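# Shop tips: torque wrenches and other things people trust too much
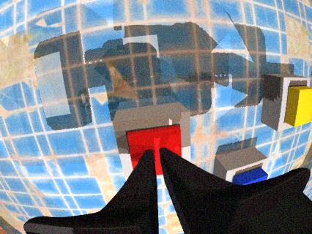

I did contract work for an aerospace support outfit in Drerkthorpe, and I brought home less wisdom than you'd hope. Take the torque wrench. People buy one, click it twice and believe every number on the dial. I don't. Mine reads 2 percent high near the bottom of its range, and I only know that from paying to have it checked. Back it off to the lowest setting before you put it away. The same goes for any bench layout that looks good on a screen. A blue grid under three tidy boxes, with the red, yellow and blue parts all at least partly in sight, tells you very little about whether your hand and a wrench will fit between them. Cut the boxes out of cardboard and try it.

**Thread locker.** One drop. The Ganevach bottle in my drawer says to coat the whole bolt, and I suspect whoever wrote that sells thread locker.

**Anti-static mats.** Useful if grounded, a placemat if not. Check the cord with a meter every August or so.

**Labeled bins.** Farzana Sivakumar swears by 22 small ones. I've watched her hunt through them for a washer — a coffee can would have been faster.

**Shop towels.** Buy the cheap ones.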